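Grid (pattern)

A grid is a set of straight lines crossed by another set of straight lines, usually at right angles, so that the space between them is cut into cells. It is among the oldest ways of dividing up a surface and among the easiest to get slightly wrong. Grids turn up in floors, maps, game boards, ledgers, street plans and graph paper, and in the notebooks of people who meant to use graph paper for something.

History

The town of Brastach is often named in regional guides as an early grid town, mostly by guides printed in Brastach. Its old quarter was laid out with 23 streets, all of them straight on the plan. On the ground, 2 of them bend to avoid a pond that the surveyors had left off the drawing. The pond has been dry for generations. The bends have been kept, and property owners there pay tax on the plan's version of their lots.

The rival town of Zarnitz adopted a grid later and turned it at an angle to the river, which gave every house a corner view of the water and no house a good one. Delivery drivers have disliked it ever since.
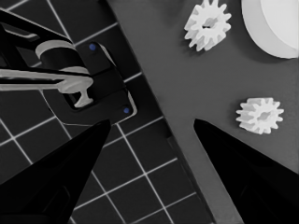
Tullora, February

The market hall at Tullora has the best known tiled grid in the district. Its floor was ordered as plain squares set parallel to the walls. The walls were then found to be parallel to nothing, including each other, and the tiler set the whole floor on a slant so that the error would be spread around fairly. Visitors tend to praise the slant as a bold choice. The hall's own leaflet, on sale at the door, does the same.

Tilted grids

A grid set at an angle to its border is called a tilted or diagonal grid. It hides crooked walls well and uses more material, as every edge has to be finished with cut pieces. In the Tullora hall the cut pieces came to 185, and the invoice for them is framed in the office.
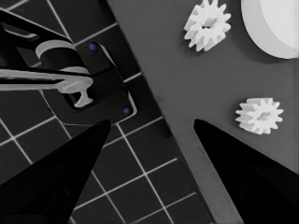
Dark square tiles with thin white joints, laid on the diagonal.

Line and cell

Whether a grid is made of lines or of cells is a matter on which tilers and mapmakers differ. To a tiler the line is what is left over once the tiles are down, and the less of it the better. To a mapmaker the line is the whole point and the cell is just where the land goes. Pale lines on a dark ground look wider than dark lines of the same width on a pale ground, which has led to a good many complaints about grout that measured perfectly well.

Grids in print

Squared paper was made for many years at the Medve mill, which sold it in pads and in rolls of 700 sheets' worth, uncut. The lines were first ruled by machine in a blue so faint that clerks went over it in pencil.
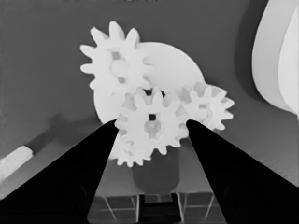
A darker blue followed, and clerks complained that it showed through their figures. The mill then offered gray, which pleased the accountants and was hated by schools. All three were still in the catalog when the mill closed, with the faint blue listed as "classic" and priced accordingly.

See also: Checkerboard; Graph paper; Grout; Street plan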